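I've had the Grolleo label maker for more than four months now and I'm still finding new things to put labels on. Spice jars went first, then the fuse box, then every charger in the house (I own a lot of chargers, and until August I couldn't have told you what half of them were for).

The keyboard is what sold me. My old Bajwa had the letters in alphabetical order, so typing "cumin" took forever. The Grolleo has a normal layout with real little buttons that click, and I can do a label with my thumbs in a few seconds. It holds 32 saved labels too, so my return address is always one press away!

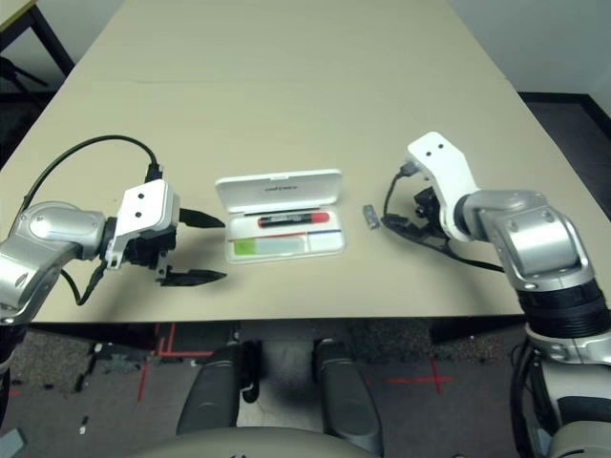
Tape is easy to load. You pop the back, drop the cartridge in and shut the lid. Each one runs 15 feet, and the plain white sticks to pretty much everything I've tried: glass, painted metal, plastic bins, the lid of my sewing box. The clear tape looks lovely on glass but it's hard to read on anything dark, so I'd stick with white for the garage.

A few gripes. It wastes close to an inch of blank tape at the start of each label, and the only way around that is printing several in a row and cutting them apart. The cutter got stiff after my first big batch. And there's no adapter in the box, just a slot for batteries.

My friend Rukhsana borrowed it for her seed packets and ordered her own before she gave mine back. I'd buy it again in a heartbeat. Next up is the shelf of paint cans in the basement, as soon as I find out which one is the hallway color.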